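A Morning at the Lauritsen Rye Bakery

September 29, 2008

The tour starts at the loading door, so if you come by bus allow a few extra minutes to walk past the front of the building and down the side. We were 12 people. Everyone got a paper hat and a pair of shoe covers, and rings had to come off and go into a pocket.

Lauritsen has been baking dark Danish-style rye since before I was born, but they only opened the doors to visitors last year. The tours run once a month and cost $6, paid in cash at the door. You get a loaf at the end, so it comes close to free.

First stop was the flour store. Most of the rye is domestic. The cracked grain comes from abroad and sits on its own row of pallets under a hand-lettered sign that says Import. I asked if they could taste the difference and was told the imported grain soaks up more water, and that is all they care about. It stands overnight in buttermilk and dark beer before it goes into the dough.

The sourdough room was the part I had come for. It is smaller than my kitchen and smells like apples and vinegar. The starter lives in steel tubs on wheels and gets fed twice a day. They let us taste a bit on a spoon – very sharp, almost fizzy. I have kept a rye starter in a jar for years and mine has never smelled that strong. I was told to keep it stiffer and feed it with coarser flour, and I plan to try both.

On a full day they bake 1,000 loaves. The dough is too wet to shape by hand, so it drops straight into long lidded pans. The ovens are made by Grutari and have been repaired many times. The bread goes in hot and then bakes low for most of the night. It can't be sliced until the next day or it gums up the blade.

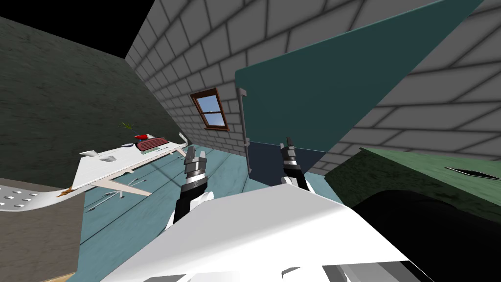
Picture: Stusto

After the ovens we went up to the packing floor, where it was cooler and we could take the hats off. There was coffee and a plate of sliced rye with butter, herring, and a mild cheese with caraway. The herring ran out fast. I had the seeded loaf and the plain one side by side and liked the plain one better, mostly for the crust.

The shop is by the exit. It sells the bread, crispbread, mustard and a small cookbook of 163 recipes, a good many of them for using up stale rye. I bought the book for the beer and bread porridge, which my grandmother made and never wrote down.

The next tour is in October and was nearly full when I left. Wear closed shoes. There is parking across the street, and the floors are wet in places – leave the stroller at home.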